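Wir sammeln seit November Beispiele für unser Lernsystem bei Keleo, und ich möchte ein bisschen davon erzählen. 1/6

Das Ziel sind 300 brauchbare Durchgänge mit zwei Armen. Heute um 16 Uhr standen wir bei 285. Brauchbar heißt: vom Anfang bis zum Ende ohne Eingriff mit der Hand. 2/6

Am schwersten ist für mich der weiche Stoff. Er liegt jedes Mal anders, und wenn ich zu früh loslasse, kommt er mit dem Greifer wieder heraus. Genivaldo Barbosa macht das viel ruhiger als ich. 3/6

Wir haben auch gestritten, ob man misslungene Versuche löschen soll. Martti Väisänen wollte sie behalten, mit eigener Markierung. Ich war zuerst dagegen, jetzt bin ich dafür: Das Modell soll auch sehen, wie man einen schlechten Griff korrigiert. 4/6

Nach 10 Durchgängen machen wir eine Pause. Ohne Pause werden meine Bewegungen eckig, und das lernt das Modell leider mit. 5/6

Morgen kommen die letzten 15 an die Reihe. Danach beginnt das Training, und ich schreibe hier, was dabei herausgekommen ist. 6/6

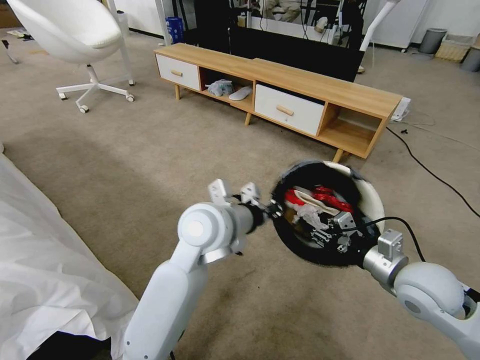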